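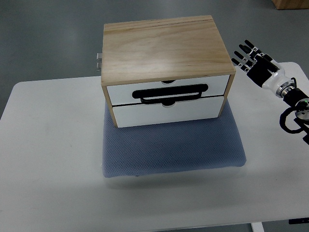
Le petit meuble à deux tiroirs blancs, sur son tapis bleu-gris.

Petit meuble, grand chantier : l'atelier de Harnby rouvre ses tables

Juin 2022 – Il tient sur un coin de table, il n'a que deux tiroirs et il fait déjà beaucoup parler de lui ! L'atelier partagé de Harnby consacre sa nouvelle saison au petit rangement de bureau, et c'est un caisson miniature en bois clair qui ouvre la série. Dessus en bois blond au veinage bien visible, façades blanches, grosse poignée noire : on comprend l'objet au premier coup d'œil, et on a tout de suite envie d'y glisser ses crayons, ses élastiques et les clés dont on ne sait plus ce qu'elles ouvrent.

Le modèle porte le nom de Judell, comme la rue où l'atelier s'est installé. Il reprend une idée simple, celle du meuble de métier réduit à la taille d'une boîte, et la traite avec un vrai soin du détail. Les deux façades ont chacune une petite encoche en demi-lune, au milieu du bord supérieur. Seul le tiroir du haut reçoit une poignée, une longue boucle noire aux extrémités arrondies qui descend un peu sur le tiroir du dessous. Le contraste avec le blanc est très réussi, et l'ensemble garde une allure presque graphique qui change agréablement des boîtes en carton empilées.

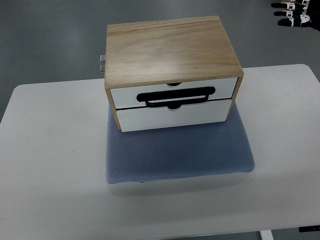

Le Judell vu de dessus : le veinage du plateau, la poignée noire et les deux encoches.

Le plateau mérite qu'on s'y attarde. Des stries plus foncées courent d'un côté à l'autre, avec quelques petites marques dans le fil du bois, et l'atelier a eu la bonne idée de ne pas les cacher sous une peinture. Le bord avant dépasse légèrement au-dessus des tiroirs. De chaque côté, une mince bande du même bois encadre les façades blanches – un rappel discret, et c'est peut-être ce qu'on préfère !

La série comptera 40 exemplaires, assemblés sur place au fil de l'été. Les inscriptions aux séances de montage ouvrent en juillet, à l'accueil de l'atelier, et chaque participant repartira avec son meuble. La participation est fixée à 96 euros, bois, façades et poignée compris. Aucune expérience n'est demandée, mais il faut prévoir une demi-journée complète et des manches qui se retroussent.

Un second modèle, baptisé Ackermann, est déjà à l'étude : plus large, avec des séparations à l'intérieur des tiroirs, il s'adressera plutôt aux couturières et aux modélistes. Les premiers dessins seront affichés cet été dans l'entrée, à côté des essais de teinte. L'atelier prépare aussi une exposition de petits rangements à la halle de Flulladwood, où 200 objets prêtés par des habitants doivent être réunis : boîtes à couture, casiers, plumiers, coffrets à outils. Les prêts sont acceptés jusqu'à la fin de juillet, aux heures d'ouverture de l'atelier. Merci d'étiqueter les pièces et de vider les tiroirs avant de les déposer.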